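Robot memory bench stopped in Skasthorpe after arm pushes too hard

I went over to the Calleck repair hall in Skasthorpe this week to find out why the robot bench has been switched off. Short version: one of the arms pressed a memory module into an old desktop with far more force than it was meant to use, the slot cracked, and the arm carried on pushing until somebody hit the red button. No one was hurt, and I'm told no one was within reach of it.

The bench is the one that swaps memory in second-hand office computers before they go out to schools and charities. Memory strips come off a grey plate next to the computer and go into the board, and old ones go back the other way. It's fiddly work and I've always rather liked watching it (I could happily lose an afternoon there).
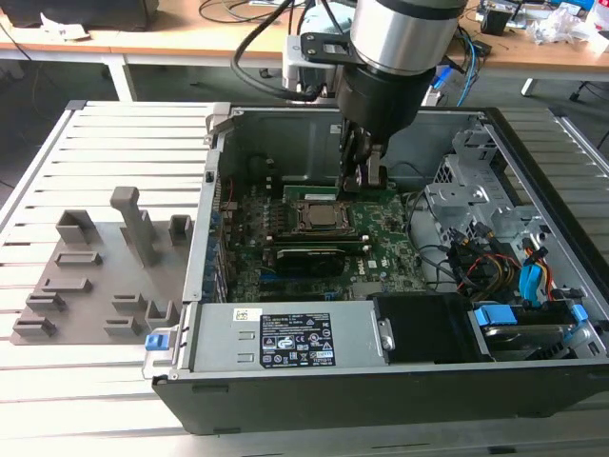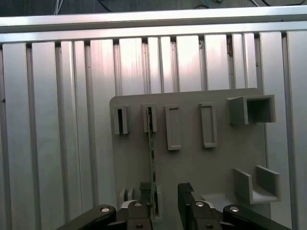
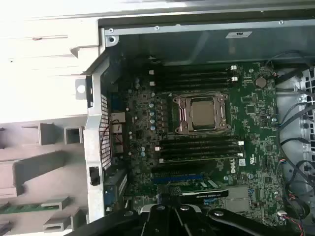
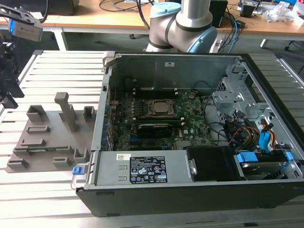
Mansa Frimpong runs the bench and was on shift when it happened, a little after two in the afternoon. She'd turned round to sign for a delivery and heard what she calls "a sort of biscuit noise". When she looked back the gripper was leaning into the board and the whole computer was creeping along the table. She was at the stop button in a couple of seconds, she thinks, though she says it felt a good deal longer.

The arm is supposed to give up once it feels 30 newtons of resistance. If a strip won't go in at that, it backs off, lifts the strip out and flags the computer for a person to look at. That had been working fine all through June. The log from that afternoon shows the limit sitting at 194 newtons, and you don't need to be an engineer to see the trouble there.

So where did 194 come from? The best answer so far is a power dip over lunch. The lights in the hall flickered, the kettle went off, and the arm's controller restarted itself. The settings for the bench are loaded by a bit of software called Hokoteck, and for reasons they're still picking through, it loaded everything except the force limits. The controller then fell back on the numbers it had been left with when the arm was first set up. The positions were right and the speeds were right, so the bench looked perfectly normal and got through several computers before it met a strip that was slightly squint in the fingers.

That's the part that has bothered Mansa most. "If it had started up with everything wrong, I'd have noticed straight away," she told me. "It was doing lovely work. I'd just been telling someone how well it was going!" She has gone back over the computers done between lunch and the stop, opening each one up and reseating the memory by hand. One had a bent latch and the rest passed their tests.

The damage comes to a cracked slot, a snapped memory strip and a scuffed finger pad on the gripper. The computer itself is scrap now apart from its drives and power supply, which will go into the spares cupboard. For a hall that has put 2000 machines through its doors that's not a disaster, but everybody I spoke to was taking it seriously, and I was glad of that. A number that's too high for a circuit board is too high for a hand as well, and people do reach across that table to change the plate over.

The bench will stay off until three changes are in. The arm will refuse to move after any restart until someone has read the force limit off the screen and typed it back in. There'll be a separate cut-out in the controller that Hokoteck can't overwrite. And the button is being joined by a second one on the delivery side, where Mansa was standing. She asked for that one herself and had it agreed in the same meeting.

Testing starts with dead boards, of which they have a large crate. The plan is to pull the plug on purpose, 20 times over, and check the limits after each restart. I did ask if I could be the one to pull the plug and was told quite firmly that I couldn't.

Meanwhile memory is being swapped by hand on the long table by the window, and the orders for the Crăciun project, which sends computers to evening classes, are running a few days behind. If you're waiting on one of those, Mansa says your place in the queue hasn't changed and there's no need to ring – though she'll pick up if you do. Anyone who had a machine back from the hall that same afternoon should have heard from her already. None had been sent out further than the next room, as far as the paperwork shows, but she's checking the labels again tomorrow morning and will put a note on the door when it's done.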